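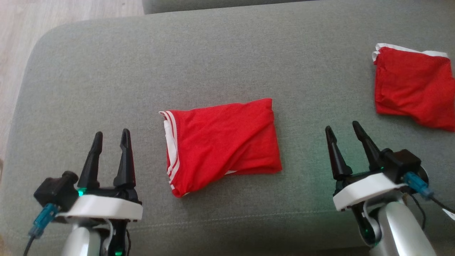

Red with white trim, folded on the sofa.

Mabli Ruddock has been teaching the cello for so long that she now has the grandchildren of her first students, and she still begins every lesson by asking them to put the bow down. We met on a Monday in her kitchen in Custley, with a pot of tea between us and, every so often, a few bars of something hummed under her breath.

The subject was rest, and why she believes most people who practice hard don't take enough of it. "I used to do four pages without stopping and feel very proud of myself," she told me. "Then I'd come back the next morning and the same bar would fall apart in the same place."

It was her old teacher, Arwel Lloyd, who made her try it the other way. Play the hard passage 3 times, slowly, then sit with your hands in your lap for as long as it took to play. Then again. "I thought he was just tired of listening to me! But after a few weeks my left hand seemed to know where it was going — I can't put it better than that."

These days she has runners and swimmers asking about it too, which tickles her. One of them, Botond Szekeres, is 71 and took up the hurdles after he retired. He told her he rests between attempts just as she does between phrases, sitting on the grass with his eyes half closed.

Does she tell her students to think about the music while they rest? "No, no, I tell them to look out of the window. The little ones look at the clock, of course, and I let them."

She is careful not to claim too much. Some students get on better with long sessions, and she leaves them to it. What she won't do is let anyone practice through a sore wrist, and sleep is the other thing she asks about, usually while they're packing up.

I asked what she is working on herself. A sonata she gave up on at nineteen, she said, and she got up to fill the kettle again. "The second page is coming along nicely. The third is still dreadful."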